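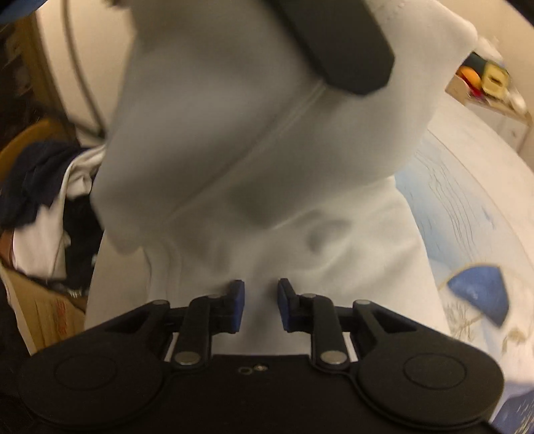 What Is a Seam, and Why Does Cloth Fold?

Fabric is a sheet made from very long, thin strands called yarn. Each strand of yarn is made of shorter hairs, called fibers, twisted together. A sheet of fabric is much wider than it is thick, and it bends easily in almost every direction. Scientists call a material like this "flexible." A wooden board is stiff. Cardboard is somewhere in between.

How cloth holds together

There are two common ways to turn yarn into cloth.

Weaving uses two sets of yarn. One set, the warp, runs the long way. The other set, the weft, passes over and under the warp from side to side. Bed sheets are usually woven.

Knitting uses loops. Each loop is pulled through the loop next to it. A knitted cloth stretches more than a woven one, and most T-shirts are knitted.

Look at a sleeve through a magnifying glass to find out which kind you are wearing. Straight lines that cross are a weave. Rows of small V shapes are a knit.

What a seam does

A seam is the line where two edges of fabric are joined with stitches. On plain white cloth, a seam may show only as a thin line. The cloth is doubled or even tripled at that point, so it is thicker there and bends less easily than the cloth on either side.

When you fold laundry, seams are useful markers. A side seam on a shirt tells you where the front ends and the back begins. If you match one side seam to the other, the shirt is folded in half. A hem is a related part – an edge turned under and stitched down so that the yarn does not come loose.

Why folds look gray

White cloth reflects most of the light that reaches it. Inside a fold, less light gets in, and less comes back out to your eye. The hollow looks gray, although the cloth there is the same color as the rest. Artists use this when they draw curtains: they leave the paper bare for the raised parts and shade only the hollows.

Try it: the hanging test

You need a pillowcase, a dish towel and a flashlight.

1. Hold the pillowcase by one corner and let it hang. Gravity pulls every part of it down, and the cloth gathers into long folds under your hand.
2. Hold it by two corners. The folds change shape, and the top edge sags in the middle.
3. Darken the room and shine the flashlight from one side. Find the darkest hollow.
4. Repeat with the dish towel. Thicker cloth often makes fewer, wider folds.

Words to know

Fiber: a single thin hair of material, such as cotton or wool.
Drape: the way a cloth hangs.
Hem: a folded and stitched edge.

Next page in the Landry Household Science series: How Buttons Work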